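3.2 Work surfaces and resting places for hot cookware

The household survey carried out in Stolton recorded 861 kitchen work surfaces. Boards used for cutting were noted separately from the countertop beneath them, and each was entered with its material, its edge shape and any channel cut into its face. 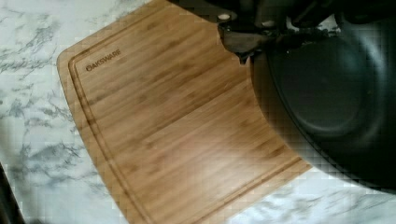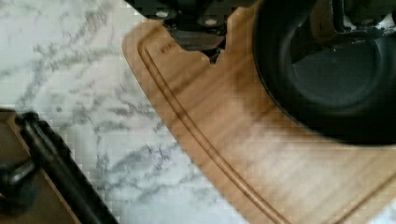

Figure 4. Grooved wooden cutting board, both views.

Juice grooves were originally treated in the Makumside coding scheme as a feature of meat preparation only. Interviews showed a wider range of uses. In 19 households the board served mainly as a place to set down cookware between the stove and the table, and the groove was valued for catching drips from the base or rim. The size of the flat area inside the groove therefore matters as much as the capacity of the groove itself. In the second view of Figure 4, a large dark round pan rests on the right side of the board, while the channel follows the rounded corner and runs parallel to the outer edge. A board holding a pan in this way offers less room for cutting, and respondents often reported keeping a second, smaller board for bread and fruit.

Groove depth was measured at 15 points on each board in the Drulside subsample. Wear was greatest at the corners, where residents scraped the channel clean with a knife tip or spoon. Boards oiled at least once a month showed less surface cracking, although the age of the board was not always known. The Cordier scale was used to grade staining, and those results are reported in Section 3.3.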